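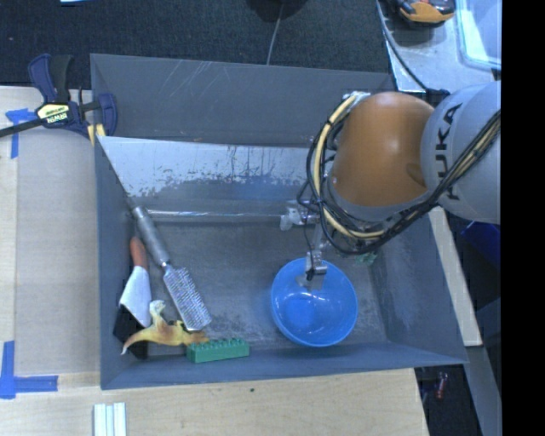
4.3 Preparing the Bin-Picking Station for Visitors

This section applies to the demonstration held during open days at the Plutwood hall. It is to be followed by the lead operator and one assistant. For the general start-up of the arm and its controller, see Section 3. The visitor route is described in Section 5.

Before the doors open

1. Confirm that the work order for the day has been signed by the hall supervisor, Paraschiva Surdu, or by her deputy, Aurel Filip.

2. Check that the gray bin sits squarely on its supports and that the bar clamp at the corner is tight. Do not move the clamp to another corner. The bin position stored in the controller depends on it.

3. Place the objects in the bin by hand while the arm is in its park position. Use mixed household items and toys, such as a bowl, a grater, a toy dinosaur and a toy building brick. Keep at least one item apart from the others for the first pick.

4. Set bowls upright, with the open side up. The Bondis grasp program approaches a bowl at the rim.

CAUTION: Graters and similar tools have rough surfaces. Wear gloves when placing or removing them.

5. Follow the cable bundle by eye along its full length. It must hang clear of the bin rim and must not pull tight when the wrist turns.

6. Leave the blue tape marks on the work surface in place. Replace any strip that has started to lift.

Running the demonstration

7. Announce the start to the group and wait until all visitors are standing behind the barrier. A group may not exceed 18 persons.

8. Select program 11 on the pendant and set the speed limit to 200 mm per second. Higher speeds are reserved for test work and may not be used while visitors are present.

9. Start the cycle. The assistant faces the visitors, and the operator faces the arm with the pendant in hand.

10. Stop the cycle before answering any question that requires pointing into the bin.

WARNING: Never reach into the bin while the arm is enabled, including when it is standing still.

Note: A missed grasp is not a fault. The program makes a second attempt from a different angle. If the second attempt also fails, the operator may stop the cycle and rearrange the objects as described in step 3.

Between groups

11. Return the arm to its park position and disable the drives.

12. Inspect the gripper tip for wear or trapped material. Scratches and scuffs on the floor and walls of the bin are acceptable. Cracks are to be reported to Brândușa Bucur at the Fivdale workshop.

13. Enter the number of completed cycles in the station log. The gripper is to be serviced after 500 cycles, whether or not wear is visible.

Requests from visitors to operate the pendant are to be declined. Schools and companies that wish to arrange a hands-on session should be referred to Smaranda Bogdan at the front desk, who keeps the booking forms.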